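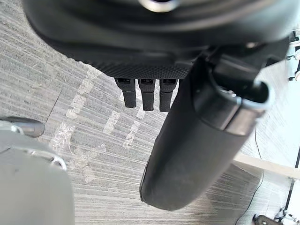

4.2 Floor covering and choice of pattern

The floor covering was treated as a separate variable because it is the largest continuous surface in most of the rooms surveyed and the one replaced least often. Of the three patterns admitted to the comparison (plain, flecked and striped), the striped type was the most common in workrooms. A gray striped carpet is shown in Figure 3. The remaining two patterns were found mainly in corridors and waiting areas and are discussed in Section 4.4.

The survey covered 3080 square meters of carpet in the Garrido and Ronard buildings. Each room was divided into test areas, and each area was rated for visible soiling, flattening of the pile and the legibility of the pattern at standing height. Ratings were made in daylight where possible. In interior rooms the ceiling lights were left at their normal setting, so that the ratings would reflect what occupants see during a working day. Raters were asked to view every area twice, once facing along the stripes and once across them.

The direction of viewing had a larger effect than was expected when the protocol was drafted. Areas viewed along the stripes were rated cleaner than the same areas viewed across them, and the difference was greatest near doorways. A similar effect was reported by Graciela Bustos in an earlier internal study for Somo, although that study was limited to new carpet and used a shorter rating scale. In the present survey the effect held for carpet up to 14 years old. Beyond that age, wear along the walking routes had reduced the contrast between stripes, and the two viewing directions gave nearly the same result.

Loose dust and lint were assessed separately from staining. A strip of adhesive film 25 centimeters long was pressed onto the pile, lifted and placed on a white card for grading. Film samples were taken in October, before the heating season, and always before the evening cleaning round. Several rooms in the Ronard building had to be sampled again after the cleaning schedule was moved to an earlier hour without notice to the survey team.

Agreement between the film grades and the visual ratings was good for plain carpet and weaker for striped carpet. We therefore report the two measures side by side in Table 5 and do not combine them into a single score. The Skirnis cleaning index, which relies on visual rating alone, should be applied to striped floors with caution.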